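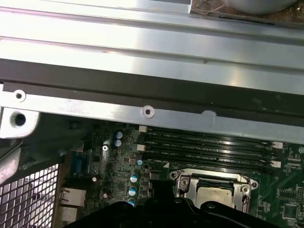 Ridged metal and a rail with two round holes. I do love a close-up.

So I finally made it to the open day at the Bárány mill! I've been driving past the sign for years and always had somewhere else to be, but this May the stars lined up, the sun was out, and I was in the parking lot by a quarter to ten with a thermos and a very bad map.

First, the bread. They grind on Friday and bake on Saturday, and if you come on the Friday (I did) you get the leftover loaves from the week before as toast, with plum butter. I had three slices before the tour even started. The plum butter comes from a farm up at Grirnodberg and you can buy it in the shop, but only in the giant jar, so guess who now owns a giant jar.

Our guide was Ademir Portela, who talks fast and walks faster. The oldest part of the building is the cellar, and you go down to it by a stone stair with a rope for a handrail. Mind your head – I didn't. He told us the stream used to freeze solid most winters and the miller would pay the village kids in rolls to chop it free. Then up, up, up to the grain loft, which smells like a cereal box and has the best window in the valley.

They do 800 pounds of flour on a good day, mostly rye, and a little spelt they sell under the name Semia. The spelt was sold out by eleven. There were 165 of us on the morning list and I think every one of them was ahead of me in the shop line. Ademir says the whole of last year's open day brought in 663 people, and this year they'd already had over 600 sign up before the weekend, so do book.

After lunch (pea soup, very good, a bit salty) there was a sourdough class in the barn. I got a jar of starter to take home and was told to name it. A woman at my table called hers Tinder, because it kept bubbling up and then going quiet on her. Mine is still just called the jar.

Parking is free, the restrooms are across the yard by the goats, and the shop took my card for the plum butter but the toast stand wanted cash. Wear shoes you don't mind getting floury. I'm still brushing it out of my laces.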